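Trarnier Tabletop Manipulation Kit
2019-10-09
By the Uvard product documentation office

The Trarnier kit is the small-arm platform that Uvard supplies to research groups studying how manipulation skills are learned from recorded motion. It was developed for the Dustside study, in which a policy is trained on short household tasks and then tested on the same tabletop with the objects moved. The kit is sold as a complete station and may also be ordered without the training data.

Each station includes a jointed desktop arm with a two-jaw gripper, a square base, the servo controller, a power supply and the recording software. The arm is driven by hobby-class servos. This choice keeps repair costs low, but it also means that position error grows as a joint warms up. The Dustside method treats this drift as part of the problem: the policy predicts a short run of joint targets, carries out the first part of it, and then predicts again from the latest camera view.

The reference data set holds 2068 recorded episodes. Objects are ordinary household items of mixed size and stiffness, and they may be nested or resting on one another at the start of an episode. Fast travel between positions is kept in the recordings. Earlier versions removed it, and policies trained on those versions tended to hesitate above the target.

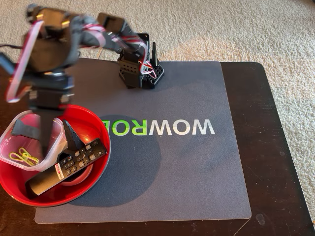 The arm in rapid travel, with a remote control, a clear container and a red bowl on the mat.

In our tests, the policy trained on the full set completed the placing task in 90 percent of trials when the objects began in familiar positions. Results were lower for clear containers, whose edges are hard to locate in strong side light – users working near windows should plan for this. Retraining with 30 added episodes from the user's own table recovered most of the loss.

The software was tested with the Mohammed planner, version 2, and accepts joint logs in plain text. Wiring on the arm is left exposed so that single servos can be exchanged without taking down the whole chain. Users should check the slack at each joint before a long session and replace any lead that shows wear.

Orders placed before the end of November include the full data set at no added charge. Replacement servos, gripper jaws and base plates are stocked separately – please state the station's serial number when ordering.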